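In defence of the heap

There is a chair in our bedroom that has not been sat on since we moved to Dratham. It is a perfectly good chair, bought for reading in, and for the first week or so I believe somebody did read in it. Then a cardigan was laid over the back, and a pair of trousers joined the cardigan, and by August the chair had become what such chairs always become, a sort of halfway house for clothes that are neither clean enough for the drawer nor dirty enough for the wash.

I used to be ashamed of that chair. I would clear it before visitors came, even visitors who had no earthly reason to go upstairs, and I would fold everything on it into the tight little upright parcels that the tidying books taught us all to make. You will remember the parcels. You fold the shirt in thirds, and then in thirds again, and you stand it on its edge in the drawer like a slice of toast in a rack. I did this faithfully for 11 months. I did it with socks. I did it, heaven help me, with tea towels, and my family went along with it for as long as they could bear to and then quietly stopped, one drawer at a time.

What I should like to argue, now that the parcels are behind me, is that most of us fold far too much, and that a good deal of what we fold would be just as happy dropped in a basket.

I know how this will sound to some readers. My mother ironed pillowcases. My grandmother ironed vests, and kept a linen cupboard that smelled of lavender and had paper lining on every shelf, and if you took out a sheet from the middle of a pile she knew. I loved that cupboard and I would not say a word against it. But she had one wash day a week and a small number of things, all of them cotton or wool, and most of them creased if you so much as looked at them. We have a machine that runs nearly every day and a great many soft, stretchy, forgiving garments that will hang straight again once they have been on a warm body for ten minutes. We have carried over the rules without asking whether the clothes still need them. 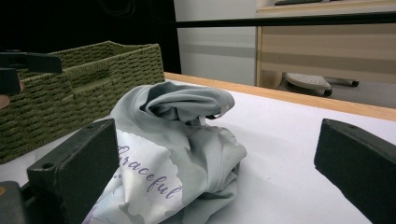

The shirt in question, waiting for its basket.

It is a soft shirt in a pale grey-green, with "Graceful" written across the front in purple script, and it has been a great help to me in thinking all this through. There is something rather touching about a shirt that goes on saying "Graceful" from the depths of a pile. I must have folded it a hundred times in my parcel days, always with the lettering tucked inside, as the books prefer, so that it lived in the drawer as an anonymous greenish slab and was hardly ever chosen. These days it goes into the basket more or less as it comes, a bit of the print usually shows, and it gets worn.

I find that matters more than I expected. A drawer of folded things is lovely to open and oddly hard to take from. You don't like to spoil it. You take the one at the front, because the one at the front comes away cleanly, and so the same few shirts go round and round while the rest stand to attention behind them. With a basket you rummage, and rummaging is an underrated pleasure. You meet things you had forgotten you owned.

I will say a word for the basket itself, too, as it does half the work. A good woven one, with some firmness to the sides and a proper opening in the long side to put your hand through, makes almost anything look intended. Ours came from Madigan, the shop at the bottom of the hill that sells brushes and seed trays and paraffin, and I bought one to try it and went back for five more. Each of us has two, one for tops and one for everything below the waist. They live on the shelves where the folded piles used to be, and they can be carried to the airer and filled on the spot — this saves the awful business of the bed covered in washing at 11 at night when all you want is to get into it.

There are limits, of course, and I would not like to be thought a savage. Linen must be hung or folded, and so must anything with a collar you care about. Jumpers want to be laid flat and given some room. School shirts, in our house, get hung up damp and smoothed with the palm of the hand, and nobody at school has ever remarked on them. Bedding I still fold, badly, because it takes up less of the cupboard that way and I have never found a basket large enough. And I will admit that a heap left on a table is a different thing from a heap in a basket. The first one grows. Leave one shirt on a clean white table and by teatime it will have company, and a bill from the dentist, and a glove.

A friend who has seen the baskets tells me that I have simply given up and bought storage to do it in. She may have a point. She folds beautifully, and says it calms her, and I believe her entirely. If you are a person who likes to stand at the end of the bed with the radio on, squaring sleeves, then please go on doing it, and think kindly of the rest of us. My quarrel is only with the idea that it is owed, that there is some inspector on the landing who will want to see the drawers.

The chair is still there, by the way. I cleared it in the spring and read in it for a whole afternoon, and the light was very good. There is a dressing gown on it at the moment.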